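3.2 Collecting the demonstrations

We taught every task by remote control. I sat at the Lilero station and drove both arms through the motions, and let me tell you, my first tries were clumsy (the Grokard recorder keeps those too!). We kept 100 demonstrations for training and set aside 18 for testing.
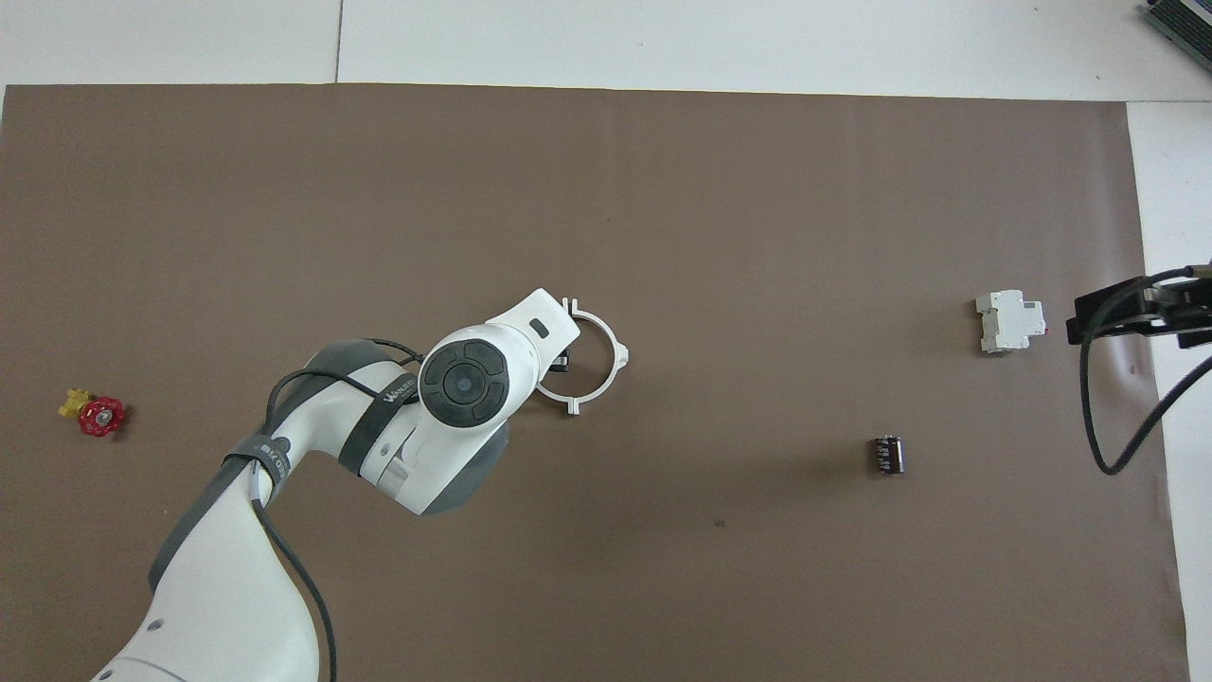
Small parts gave me the most trouble, so I slowed way down before each grasp and the policy picked up that same little pause. We left it in. Guiding the arm by hand felt more natural, but my own hands kept blocking the camera, so we dropped that after 2 sessions.

Figure 2. The Trelitz workspace, with brown sheeting over most of the white table.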